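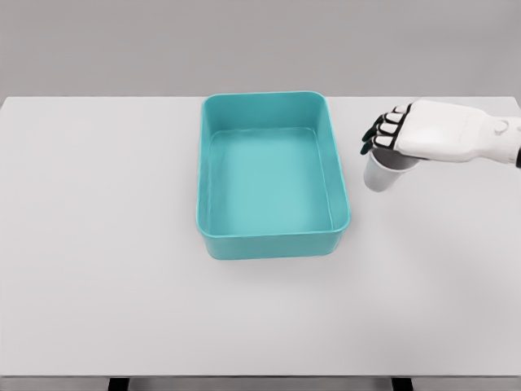
Paper cup

A paper cup is a disposable cup made from paperboard, usually lined with a thin layer of plastic or wax so that liquid does not soak through. It is one of the most common drinking vessels in the world, and a surprisingly clever piece of folding and gluing for something used for only a few minutes.

History

Paper cups caught on in the early 1900s, when shared metal dippers at public water barrels and train stations came to be seen as a health risk. Single-use cups spread quickly through schools, offices and railroads. Hot drink versions came later, with handles that folded out from the side -- a charming feature that has mostly vanished.

Manufacture

The wall begins as a flat, fan-shaped blank, which is wrapped around a cone-shaped form and sealed along one seam. A round bottom is pressed in, and the top edge is curled outward. That rolled rim is a wonderful detail: it stiffens the whole cup, gives the lid something to grip and feels smooth on the lips. The Kolesano plant, which makes cups for the Nallell chain of lunch counters, runs machines that form up to 200 cups a minute, in 3 sizes.

Recycling

The lining is hard to separate from the paper fiber, and many local programs turn lined cups away. Mills with the right pulping equipment can recover the fiber, which is long, strong and well worth saving.

See also

Drinking straw
Paper plate
Water cooler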